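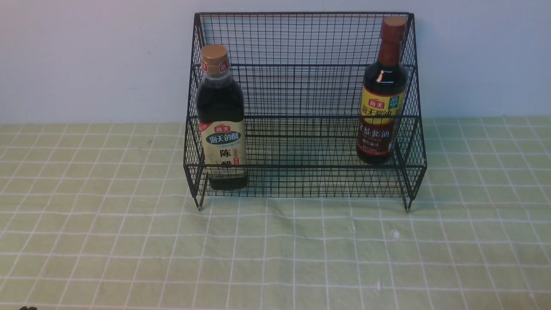 양념 선반 한 칸의 기록

2014년 12월 20일에 마지막으로 고침

부엌 정리 갤러리입니다. 갤러리라고 부르기엔 사진이 한 장뿐이고 나머지는 글이지만, 메뉴 이름을 '갤러리'로 만들어 버린 뒤라 그냥 둡니다. 원래는 칸마다 사진을 한 장씩 붙일 계획이었습니다. 3월에 세운 계획입니다. 지금은 양념 칸까지 왔고, 이 속도면 냉동실은 제 다음 세대가 마무리할 것 같습니다.

검은 철망 선반에 하이톈(海天) 천추(陈醋) 한 병과 같은 회사 노추 간장 한 병. 우리 집 중국 양념의 대표 선수들입니다. 왼쪽이 식초, 오른쪽 뒤의 높은 단이 간장 자리입니다. 가운데를 어떻게 할지는 아래에 길게 적었습니다. 길게 적을 일인지는 저도 모르겠습니다.

선반에 대하여

Vivbridge에서 나온 2단짜리 선반을 살까 하다가 결국 다른 걸 샀습니다. Vivbridge 쪽은 상품 설명에 '주방의 새로운 리듬'이라고 적혀 있었는데, 저는 간장병을 세워 둘 곳이 필요했지 리듬이 필요하지는 않았습니다. 지금 쓰는 것은 가는 철사를 격자로 엮은 계단식입니다. 앞쪽은 낮은 망으로 막힌 여물통 같은 칸이고, 뒤쪽이 한 단 높습니다. 키 큰 병을 뒤에 세우면 앞의 병에 가리지 않습니다. 극장 좌석의 원리인데, 극장에서는 꼭 제 앞에 머리 큰 분이 앉으시므로 우리 집 선반이 조금 더 우수합니다.

철망의 장점은 바닥에 흘린 것이 고이지 않는다는 점이고, 단점은 그게 그대로 식탁보로 간다는 점입니다. 저희 식탁보는 연한 초록색입니다. 노추를 한 방울 떨어뜨려 보신 분은 이 대목에서 잠시 눈을 감으셨을 겁니다. 얼룩 이야기는 맨 밑에 따로 있습니다.

다리는 짧습니다. 행주를 접어서 밀어 넣기에는 좀 좁고, 안 밀어 넣기에는 마음이 불편한 높이입니다. 저는 나무젓가락에 행주를 감아서 씁니다. 폼은 안 나는데 잘 닦입니다.

식초에 대하여

병이 네모난 어깨를 하고 땅딸막해서 듬직합니다. 금색 뚜껑까지 달고 있으니 양념 칸에서 제일 높은 분 같습니다. 내용물은 거의 검은색입니다. 손님이 간장인 줄 알고 두부에 부은 적이 두 번 있습니다. 두 번째 손님은 맛있다고 하셨습니다. 예의 바른 분이었거나 감기에 걸린 분이었을 겁니다.

천추는 만두 찍어 먹을 때, 감자채 볶음 마지막에 한 바퀴 두를 때, 그리고 목이버섯 무침에 씁니다. 감자채는 물에 헹궈 전분을 빼고 센 불에서 짧게 볶다가 식초를 팬 가장자리로 흘려 넣습니다. 이때 환풍기를 안 켜면 온 식구가 기침을 합니다. 우리 집에서는 그게 저녁 식사 종소리 역할을 합니다.

현미식초로 대신해도 되느냐고 물어보신 분이 있었는데, 됩니다. 다만 다른 음식이 됩니다.

간장에 대하여

목이 가늘고 키가 큽니다. 빛이 통하는 자리에서는 호박색으로 비쳐서 제법 고급스러운데, 냄비에 들어가는 순간 모든 것을 갈색으로 통일합니다. 노추는 간을 맞추는 간장이라기보다 색을 내는 간장이라 많이 넣을 일이 없습니다. 처음 샀을 때는 그걸 모르고 국간장 쓰듯이 부었다가 무국이 커피처럼 되었습니다. 먹기는 먹었습니다.

제가 쓰는 양은 돼지고기 600그램에 큰술로 하나입니다. 홍샤오러우를 할 때 설탕을 먼저 녹이고 고기를 굴린 다음 노추를 넣고, 짠맛은 보통 간장으로 따로 잡습니다. 물은 고기가 잠길 만큼. 계란을 삶아서 같이 넣으면 고기보다 계란이 먼저 없어집니다. 요리한 사람 몫의 계란을 숨겨 둘 작은 그릇도 미리 준비하세요.

볶음밥에는 작은술 반이면 됩니다. 팬에 바로 붓지 말고 숟가락에 받아서 넣습니다. 병 주둥이를 믿고 기울였다가 밥 두 공기를 장례식 색으로 만든 뒤에 얻은 교훈입니다.

높이에 대하여

병을 키 순서로 세우면 보기 좋다고들 합니다. 해 보았습니다. 보기 좋습니다. 그리고 사흘 뒤에 원래대로 돌아갑니다. 정리 책에서는 쓰는 순서로 세우라고도 하는데, 그렇게 하면 식용유가 맨 앞에 오고, 식용유는 너무 커서 어느 칸에도 안 들어갑니다. 식용유는 싱크대 밑에서 혼자 삽니다.

지금 방식은 단순합니다. 땅딸막한 병은 왼쪽 아래, 긴 병은 오른쪽 위. 이유를 대라면 댈 수 있는데, 처음에 그렇게 놓았고 그 뒤로 안 옮겼습니다.

가운데 자리의 후보는 세 가지였습니다. 굴소스는 뚜껑 밑이 끈적해서 망에 붙었습니다. 참기름은 냉장고에 넣어야 한다는 쪽과 안 넣어도 된다는 쪽이 우리 집에 한 사람씩 있어서 아직 협상 중입니다. 맛술은 들어가기는 했는데 꺼낼 때마다 식초를 쳤습니다. 마지막 후보가 Brustivel 고추기름이었습니다. 200밀리리터짜리 작은 병이라 크기는 딱 맞았지만 사흘 만에 다 먹어서 자리가 다시 났습니다. 이것도 일종의 정리라고 봅니다.

라벨에 대하여

Miranda라는 라벨 스티커를 샀습니다. 20장들이 한 묶음입니다. 유리병마다 예쁜 글씨로 이름을 써 붙이면 부엌이 달라진다고 해서 샀는데, 식초병에는 이미 식초라고 크게 적혀 있었습니다. 간장도 마찬가지입니다. 병을 만든 분들이 이 문제를 먼저 해결해 두셨더군요. 결국 한 장은 소금통에 붙였고 한 장은 설탕통에 붙였는데, 설탕통에 소금이라고 썼습니다. 그날 아침의 토스트는 기억에 남습니다.

다른 그릇에 옮겨 담는 것도 고민했습니다. 똑같은 유리병을 줄 세운 부엌 사진을 보면 누구나 그런 마음이 듭니다. 그런데 천추와 노추를 똑같은 병에 담으면 저는 다시는 둘을 구별하지 못합니다. 냄새를 맡으면 되지 않느냐고요. 기름이 연기를 내고 있을 때 코를 들이밀어 보시면 압니다.

얼룩에 대하여

약속한 얼룩 이야기입니다. 식탁보에 간장이 떨어지면 문지르지 말고 마른 천으로 눌러 빨아들이고, 찬물에 주방 세제를 한 방울 풀어 두드립니다. 뜨거운 물은 안 씁니다. 그래도 남으면 산소계 표백제를 미지근한 물에 풀어 담가 두는데, 색이 빠질 수 있으니 구석에 먼저 시험해 보시기 바랍니다. 저는 시험을 안 했습니다. 그래서 전에 쓰던 식탁보는 지금 창고에서 페인트칠할 때를 기다리고 있습니다.

Grurkov 얼룩 제거 펜은 셔츠에는 좋았고 식탁보에는 얼룩보다 큰 동그라미를 남겼습니다. 동그라미를 가리려고 그 위에 선반을 올려 두고 한동안 지냈습니다. 선반의 숨은 기능입니다.

다음에 올릴 것

말린 것들 칸입니다. 목이버섯, 팔각, 당면, 그리고 무엇인지 모르겠는 봉지 하나. 봉지는 냄새로 보아 진피 같은데 물에 불려 봐야 알겠습니다. 방문자 카운터를 보니 이 페이지가 지난번 수정 뒤로 247번 열렸던데, 그중 상당수는 제가 오타를 고치러 들어온 것입니다. 아직 '볶음'을 '뽁음'이라고 쓴 데가 남아 있으면 알려 주세요.

댓글로 천추에 마늘을 담가 두라고 하신 분께: 담갔습니다. 병 주둥이가 좁아서 큰 마늘은 안 들어가길래 다른 유리병에 따로 했습니다. 그 병을 둘 자리가 없어서 지금 전자레인지 위에 있습니다.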